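My mum kept her good mixing bowl on top of the fridge, and you had to ask before you took it down. Mine lives on the desk. It's pink, it's enormous, and since October it has held keys, mandarins, a whole batch of pizza dough and, for one very long weekend, all the buttons I own (I own a lot of buttons).

I bought it at Fonseca, the homewares place two doors up from the bakery, where Sofia Veloso will happily talk crockery with you until closing. I'd gone in for a tea strainer! She had a stack of the big pink ones by the till and I carried one home on the tram in my lap like a sleeping cat.

What I love is the colour. It's a pale pink, not a lolly pink, and it looks best against green, so I've stopped putting it on the bare timber and given it a mat of its own at home. Everyone who owns one seems to end up doing this. My neighbour Urho Nieminen swears by navy, but Urho also irons his tea towels.

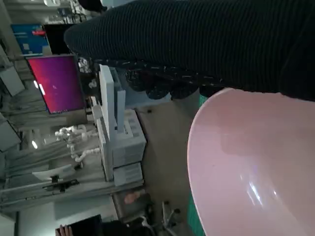
*Glossy, pale pink and sitting on teal-green, with a purple screen glowing across the room.*

I used to think bowls belonged in kitchens and that was that. Then I started noticing them in workrooms and studios, next to the monitors, catching whatever needs catching. A shallow tray spreads things out and you lose them anyway. A deep bowl makes you rummage, and I'm a rummager from way back.

The shine does need looking after. Warm water, a soft cloth, no scourers. Joaquim Moreira, who runs the Saturday-morning pottery class I keep failing to finish, reckons people ruin more glossy bowls by stacking them than by dropping them. I put a folded napkin between mine and the salad bowl and so far so good.

Sofia tells me she has 2 left in the pink and a green one coming that she won't describe over the phone. I've asked her to put it aside. The top of my fridge is free, after all, and the buttons have to go somewhere.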